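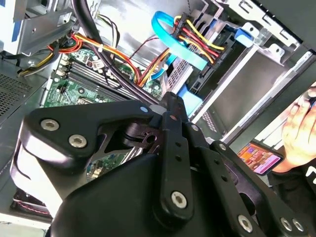
*Open desktop case with a green motherboard.*

## Brornlow TL-6 lap timing kit

The TL-6 is a trackside timing system for short ovals and kart tracks. I ran it for one September at Gollora, a paved quarter-mile, alongside the club's older Coppens loop.

The kit has a decoder, a loop cable and 17 transponders, and costs $2,398. Extra transponders are sold singly. Setup took two people most of a morning, mainly spent cutting the slot for the loop.

Over a 200-lap late model race the TL-6 missed six passings, all from one car with its transponder mounted behind a steel crossmember. Usman Gilani moved it forward of the axle and the misses stopped. Lap times matched the Coppens to the thousandth on most laps.

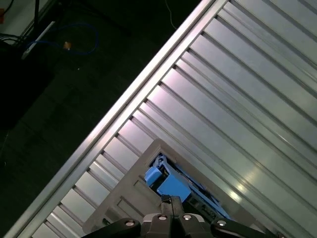 *Ribbed aluminum panel and gray plastic frame or tray.*

The software is the weak part. Caution laps must be flagged by hand, and a late flag puts the running order wrong until the next green. Export is plain text only. Nilmini Sarkar, who scores at Gollora, kept a paper chart as backup.

Battery life was four race nights per charge. The charging cradle holds six transponders at a time, so a full set needs three rounds.

Rating: 7/10. Good hardware for a weekly track. Wait for a software update if you run long races with many cautions.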